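Intro to Robot Manipulation
Unit 6 handout: choosing a simulator kit
Revised 18 Apr 2025

Read this before the lab. The lab sheet assumes you know what the kit does and what it leaves out.

What we are reviewing

The kit is Sora, a simulation package sold by Kodico. It comes with a robot model, a set of tabletop scenes, an object library and a scoring tool. The department has a teaching license good through the end of June. After that we either renew or move to Shezi, the package used in last year's course. Your write-ups will be part of that decision, so say what you found, including the dull parts.

What comes in the box

The teaching edition has 46 scenes and 808 object models. Each scene is a text file listing the furniture, the objects, their start poses and one task sentence. You can edit all of these except the robot itself, which is locked in this edition. The full edition unlocks the robot and costs 1,874 dollars per seat per year. We do not have it and you do not need it.

Installing

Use the lab machines if you can. Sora will run on a laptop without a graphics card, but rendering is slow and the timing part of the lab will mean nothing. If you do install it yourself, get version 3 from the course page and not from the vendor's site. The vendor's copy asks for a license server you can't reach from off campus.

Terms you need

Episode: one run of one task, from reset to success or time limit.
Reset: putting every object back to its start pose, with or without random offsets.
Success check: the rule that decides if the task was done. In Sora this is a short script attached to the scene.
Distractor: an object in the scene that the task sentence does not mention.

Success checks

Most of your trouble will come from here. A check that is too loose passes runs a person would fail. A check that is too strict fails runs where the object ended up a finger's width off. Sora's default checks use distance between object centers, which is fine for stacking blocks and poor for containers. Shezi uses contact and volume tests for containers, and that is slower but closer to what we mean by "in." 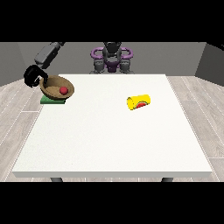 Center distance is the first thing to change when you write your own check. Bodton, the add-on we use for scoring, lets you swap in a containment test with one line in the scene file. It also lets you require that the gripper be clear of the container before a run counts. Take a ball in a shallow bowl: it can sit well toward the right side of the bowl, as the red one does, and still be in it, so a tight center-distance limit could fail a good run. The gripper over the left rim is a separate matter. Decide whether your task ends when the ball is in the bowl or when the arm has also backed away, and write that down before you run anything.

Distractors get their own check. If your task sentence names only the ball and the bowl, a can on the same table should finish close to where it started. Set a limit for how far it may move and report it.

For the lab

Pick one container scene. Run it with the default check and again with your own, using the same seeds. Hand in both scene files, the score logs and one page of text. List every episode where the two checks disagree and say which one you side with - a table is fine.

Scene files that don't load get sent back ungraded.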